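Can ripple cups go in the paper recycling?

Posted by Iltia, Mar 2, 2021

I've inherited the hot drinks table at our street's monthly plant swap, along with a box of 200 paper cups that the last person left in my porch and then moved house. They're the ripple sort, with the wavy outer layer that saves your fingers. My plan was to use them up and put the lot in the paper bin afterwards. My neighbour says this makes me a criminal.

The council leaflet is no help at all. It says "paper and card, clean" on one side and "no cups" on the other, next to a drawing of what could be a cup or a plant pot. The box says "recyclable where facilities exist", and I suppose you could say the same of a submarine.

So, can the outer layer be peeled off and recycled by itself? And is it worth the bother, or should I give up and ask people to bring a mug? I've tried soaking one overnight in the washing-up bowl to see what would come apart. I now have a brown bowl and a cup that looks much as it did before.
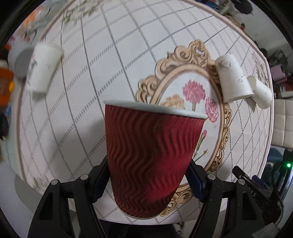
One of the red ripple cups.

I should add that we get a mixed crowd and a good few of them will walk off with a cup in one hand and a tray of leeks in the other, so whatever I do can't depend on people behaving well. Last March the lot before me put out a bin marked CUPS ONLY and got four cups, a nappy and a perfectly good trowel.

Thanks in advance. I did search first, but the old threads all end in arguments about teabags.

Rakilance
Posted 38 replies | Member

Your neighbour is right, annoyingly. Most paper cups have a thin plastic lining on the inside, and an ordinary paper mill doesn't want it. The mill soaks everything into porridge and the lining comes out as bits. There are places that can deal with it, but they need the cups collected separately, so putting them in with your newspapers only means someone has to pick them out again.

The outer layer is usually plain paper, glued on. You can get it off if you slit it down the seam with a craft knife and pull. Go slowly or you'll go through both layers and into your thumb. I did a bag of them one winter when I had less going on, and it came to a pile of paper about as thick as a phone book used to be. I wouldn't do it again. Strongly inked card is normally fine in the paper bin, by the way, so don't let the colour put you off if you do decide to peel.

What I'd do is ring round. Some of the bigger coffee shops have taken back cups from anywhere, as long as they're empty and stacked. Tip out the dregs, give them a quick rinse, stack them inside each other and put them in a long bag. Ask before you turn up with a sackful, as the person on the till may not have heard of the scheme they're running.

And check the lining. If the box says "compostable" anywhere, that's a different plastic and it's no better in the paper bin. It generally wants an industrial composter. Mine sat in the heap at the bottom of the garden for over 300 days and came out in better shape than the fence.

Jemal
New here

just burn them

Rirkodon
Posted 1000 replies | Long-standing member

Please don't burn them.

I agree with most of what Rakilance says, but I think you're worrying about the wrong end of it. The cups exist already and they're in your porch. Use them, get them back to a shop if one will have them, and if none will, put them in the general rubbish and sleep soundly. After that, switch to mugs. We did it at our allotment open day by buying a crate of odd ones from the charity shop, and we charge a pound deposit. You get nearly all of them back, plus, for some reason, a few you didn't start with.

The washing up is the real cost. You need two bowls, hot water from somewhere and a person who doesn't mind missing the good tomatoes. Take tea towels, more than you think, and don't let anyone stack wet mugs on a pasting table. Ours folded up in the middle of the morning and took the flapjacks with it.

Unused cups also make decent seed pots, which at a plant swap ought to be an easy sell. Poke a hole in the bottom with a skewer, fill with compost and stand them on a tray. They go soft at the base after a few weeks, so pot on before then, and take the whole cup off before planting out — it won't rot down, whatever my brother-in-law tells people.

As for the soaked one, bin it. The bowl should come up with bicarb.

Contact us | House rules | © Allotment & Street Help Board | Back to top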